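April, evening

Long day in the lab. I got in a little before two and the cell was free, so I signed the sheet and took the afternoon slot, which nobody else in the section seems to want. The bin was where we left it. I checked it against the tape marks on the table and tightened the clamp at the corner a bit more. It creeps when the arm brushes the wall.

Our project is picking mixed items out of a bin, and the grade depends mostly on the log. By last night we had 1,209 attempts recorded. The course wants every attempt kept, good or bad, with the item, the approach angle and a short note on what went wrong. I spent the first hour fixing notes from last week where I had typed "missed" and nothing else.

Then I put in the set for the day. The red sock, the duck, the spoon and the two toy blocks all went in, plus a couple of other things from the box. I try not to arrange them. My habit is to leave space between items and the instructor marked us down for it in the first review. 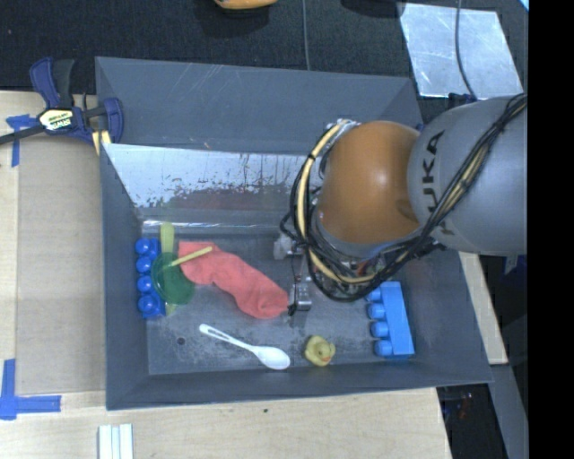

Simavell Robotics Club — Student Projects, Bin Picking Group

The sock is still the one I think about most. It has no fixed shape, so the grasp point we pick from the last run is no use on the next one. I changed the planner to aim for a fold in the fabric if it can find one and the middle if it can't. It is too early to say if that is better. The spoon is a different problem, because it lies so flat that the finger has to come down almost to the floor of the bin. I set the floor limit 2 mm lower and ran it at slow speed with my hand near the stop button.

We are using the Lenlow planner for the approach paths and our own code for the rest. I read the Lenlow notes again on the bus and found out I had been setting the wall margin in the wrong place since March. That explains a lot of the stops near the sides. I moved it to the right file and wrote down the old value.

Ran until almost six and stopped with the log at 229 rows for the day. Copied it to the shared drive, then to my own stick — I don't trust the drive after February.

For tomorrow: retie the cables near the joint, ask for new batteries for the pendant light, write up section 5 of the report. Bring a sandwich.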